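Reading room hours from November

The reading room at Naidoo House will stay open until 7pm on Fridays from November. Regula Kuster looked at the sign-in sheets for the spring and found 362 visits after 4pm, which was enough to make the case for a later close.

The local history boxes have been re-sorted too. There are 977 items on the new list, and some 700 of them can be borrowed for up to 2 weeks. The rest – mostly maps and parish papers – must be read on site. Please ask Unathi Lekota or Fatima Potgieter at the desk, as the old shelf numbers no longer apply.

Bags go in the lockers as before. Pencils only with the maps, please.
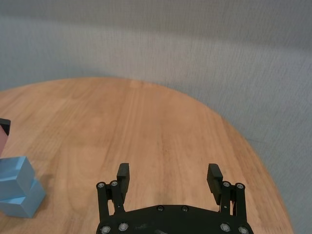 A wooden tabletop with a curved edge, against a grey wall.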